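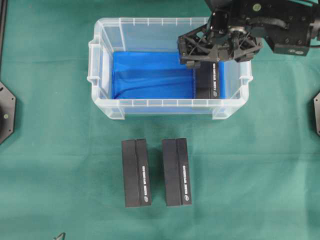
I've been to a fair few robot open days now and most of them leave you standing behind a rope while a salesman talks over a video, so I went along to the Truvton one at Nodport with low hopes and a cheese sandwich. I'm glad I went! You get properly close, for a start, and the job on show was one I know from years of packing orders: identical black boxes and a clear plastic storage bin with a blue liner in it. One box was standing in the bin with a finger pad right on its top end, two more were out on the green cloth, and I could happily have pulled up a chair.

The arm is sold as the Lastberg, and the gripper comes with it. I'd seen the gripper in the brochure and thought it looked flimsy, all those little triangles with daylight between them. Up close I changed my mind. The open struts give a bit as the fingers close, so they settle round whatever they're holding, and Hefin Gwilliam (he was running the table, very patient man) let me squeeze one. It's springy, like a good spatula. He reckons it'll manage 2,000 picks before you need to look at the pads, though I'd want to hear that from somebody who's owned one.

What did I like? The pace, mainly. It isn't fast, and if you're after speed you'll be disappointed, but it's steady and it doesn't bash things. I watched it for ages and it went down to each box as if it might be asleep. It fumbled twice while I was there, once badly enough that Hefin had to reach in and stand the box up again, and he just carried on chatting while he did it, which I rather warmed to.

What didn't I like? The noise, for one. There's a thin whine whenever the wrist turns, and by lunchtime it had got into my teeth. The screen for teaching it new jobs is a muddle too. Riet Van Loon had a go before me and ended up three menus deep looking for "save", and I did no better. And bring your own coffee, the machine in the foyer takes 2 minutes a cup and there was a queue out to the car park.

The talk in the afternoon was Ilham Morsy on setting one up in a small workshop, easily the best half hour of the day. She had a proper list of what goes wrong (shiny tape, bags that slump, someone nudging the table) and took questions until they turned the lights off.

Would I buy one? Not for my little unit, no. If you pack 300 of the same thing every day then maybe, and do get them to show you the teaching screen first. They're running another open day in December and I've already put my name down.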